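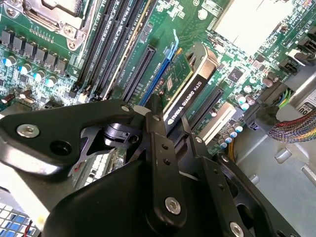

Used office workstations are the best deal in home computing and have been for years, and most of the people who'd benefit never hear of them. Banks lease them. Engineering firms lease them. Lease runs out, the lot goes on a pallet, pallet goes to somebody like Reynaldo Manalastas in Codberg, who has a counter, a loading door and a phone that does not stop. What he sells is a big dull tower with a green board inside and a long bank of memory slots, more than most home machines will ever fill, and a socket made for a chip that used to cost more than my car is worth now. He sells it for less than a decent pair of boots. I went for an hour. Stayed the day.

First thing to know about the trade is that it runs on timing. Companies clear out before year end so the old stuff is off the books, and the flood hits in February. Prices sag. Dealers with floor space buy then and sit on it. Dealers without floor space, well, they sell fast and cheap and hope. Manalastas has done both. He prefers sitting.

"You buy when your back hurts from moving the last load," he told me. "That's the bottom of the market."

Second thing: the parts are worth more than the whole, some weeks. A processor travels in a padded envelope. A tower travels in a box the size of a dishwasher, and freight eats the profit. So a lot of machines get stripped. Processor to one buyer, memory to another, graphics card to a kid in Rudwood who wants to play games on it. What's left is a case, a board, a power supply. Shells, the trade calls them. Shells used to go straight to scrap. Now they have their own customers, people who have half a computer in a drawer already and want the other half.

I asked who those people are. Everybody, apparently. Retired machinists. Church sound guys. A woman who does payroll for three restaurants and builds her own backups. Students, lots of students. One man drives in from Lacson every few months, buys a shell, pays cash, says almost nothing. They've stopped asking. 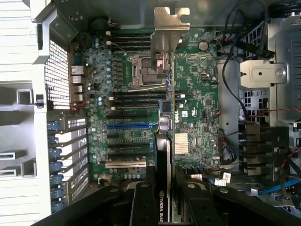
Rosters of shells sell to dreamers, wrote Plirnine, a regular on the buyers' board I've been reading at night, and half of them end up back on the curb because the guy never priced the memory. Buy it complete or don't buy it, was the rest of the post, more or less, with some swearing.

Fair point. Memory is where first timers get burned. Workstations can be picky about it. Some want the kind with error correction, some will take plain, some will take either but not both together, and the seller who can tell you which is the seller you should be buying from. Then the processor. Same socket does not mean it'll run, the firmware has to know the chip. Then a cooler, and the big makers love their own odd mounting, so the twenty dollar one off the shelf may not bolt on. Add it up before you hand over money. Manalastas keeps a pad on the counter and does the sum for people, out loud, and he says plenty of them put the shell back and buy the finished machine. He doesnt mind. Finished machines have the better margin.

What should you pay? Depends. I hate that answer too. At the shop the day I was there, $500 got you a complete tower, tested, with a drive in it and four months of warranty, which is just Manalastas writing the date on the receipt. The top shelf ran up to $2000, and those were for people doing video or simulations who knew exactly what they were after. Most buyers never look at that shelf and are right not to.

Noise. Ask about noise. Office towers were built to sit under a desk in a room with the air conditioning going, and at home at night you'll hear it. Some are whisper quiet, some sound like a hair dryer in the next room. Make the seller turn it on and then make it work hard for a few minutes. If he won't, walk.

Power too. A big old workstation left on around the clock shows up on the bill. Turn it off. People used to turn computers off, it was fine.

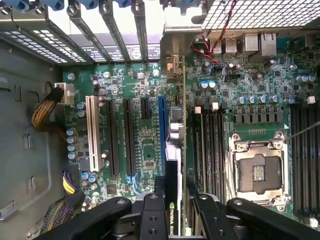

*Metal case, green board, blue clips along the slot covers.*

The repair side is what keeps the lights on between pallets. These cases were made for technicians on the clock, so a lot of them open without tools, and parts come out in a sensible order. Compare that to a thin laptop with the battery glued down. Manalastas teaches a Saturday-morning kind of class, except it's whenever he has time, free, bring your own machine. Nine people fit in the back if no one needs to sit. They blow out dust, swap a fan, learn which end of a cable is up. One kid in the last bunch had never seen the inside of a computer and left with a job sweeping and sorting screws. He's now better at sorting then the boss is.

Will it last? The trade, I mean. More work is moving to laptops, leases are getting longer, and scrap buyers pay well for boards when metals are high, so some pallets never reach a counter at all. Manalastas figures he has a few good years left in towers. After that, maybe servers. Maybe bicycles, he likes bicycles.

The phone went again as I was leaving. Somebody with a pallet. He was already looking for his gloves.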